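4. Setting Up the Lights in Your Workshop

Good light makes a big shop such a pleasure to work in! Give this section an unhurried morning, and read it through once before you climb anything.

Before you start
Switch off the lighting circuit at the panel and test that it is dead. Have a helper on the floor (mine was Mercy Koech, and I couldn't have managed without her).

1. Sweep the floor and mark your work areas with tape. Benches first, then storage, then the walkways.

2. Hold the paper template from the Naylor bracket kit against the beam and mark both holes.

3. Fix the brackets 60 inches apart. Snug is fine for now, you'll want some wiggle room later.

CAUTION: Never fasten a bracket to a thin metal ceiling panel. It must go into the structure.

4. Lift each fixture with your helper and hook the far end first. You'll feel it drop into place, and it's a lovely little moment.

5. Plug the fixtures together, restore power and look up from every work area in turn. Stand where you'll really stand, and hold up a hand to check for shadows.

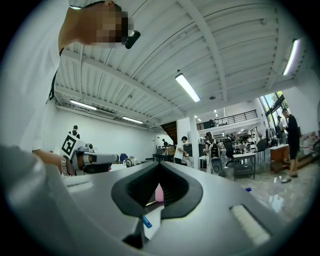 6. Move any fixture that puts a glare in your eyes or leaves your hands in the dark. Switch off the circuit again first! A shift of 4 inches can make a surprising difference over a bench.

7. Tighten all the brackets.

Note: Long tubes hung below a white ceiling are my favorite setup, as the panels bounce so much light back down. If your ceiling is dark, try a coat of flat white before buying more fixtures.

Note: Keep fixtures clear of smoke detectors. See section 19 for cleaning and tube replacement.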